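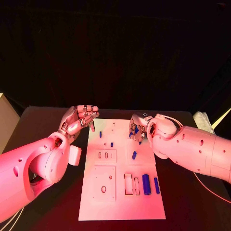
3. The task board

Of all the parts of this study, the board was the one we most enjoyed building, and the one that visitors ask about first. It follows a long line of pegboards used in hand therapy clinics, where a person is asked to pick up small parts and put them into matching places. Those boards are cheap, quick to explain and surprisingly hard to master. We wanted to keep all three of those qualities while making a board that a reader could copy on an ordinary workbench.

3.1 Layout and parts

Our board, which we call Clavo, is a flat white rectangle laid on a dark table with nothing fixed around it. All the loose parts are blue. We chose a single strong colour early on, after a first version in mixed colours (called Greco in our earlier notes) led people to talk about the colours when we wanted them to talk about the shapes. With white below and blue above, the question becomes a simple one: what is this piece, and where does it go?

The parts differ in how much they give the fingers to hold. The round piece has a broad body and a small upright post on top, so there is more than one sensible way to grip it. The pegs are far less generous. Once a peg is held firmly, the fingers hide much of it, and the person placing it has to judge its angle from the little that still shows. Lleucu Gape, who drew the first layout, argued for pegs this small from the start, and we are very glad she won that argument. They make the board far more interesting to work with!

Slots are outlined on the surface, and the square slot plate sits in a corner of its own. We like this part of the layout best. A peg standing alone on an open surface can be approached from any side, but two pegs standing close together ask for a more careful path, and the fingertips have to come down nearly closed. 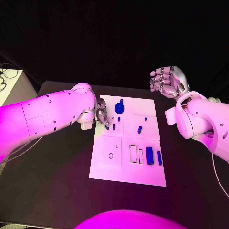 Figure 4. The Clavo board during a session, with the fingertips of the left hand pinched above the square slot plate and the round piece standing near the top centre.

3.2 Lighting

Each layout was run under plain white light and again under strong pink light. The change is a delight to look at and a nuisance to work in. The white surface takes on a rosy cast, the table turns a muted reddish brown, and the clean contrast we had worked so hard for becomes a softer one. We kept the pink condition for exactly this reason — a board that is only easy to read under kind lighting tells us little about the workshops and kitchens where small parts are sorted every day.

3.3 Making and checking the parts

The parts were made in batches of 20 at Prarnevach, and Khairul Harahap checked every batch by hand against a master set. Pegs that stuck in their holes were sanded and tried again; pegs that wobbled were thrown out. The full set of trials came to 404, and we replaced worn pegs between sessions whenever the fit began to loosen. Spare pegs were kept in a lidded Tornex box, sorted by length, and the master set was never used in a trial.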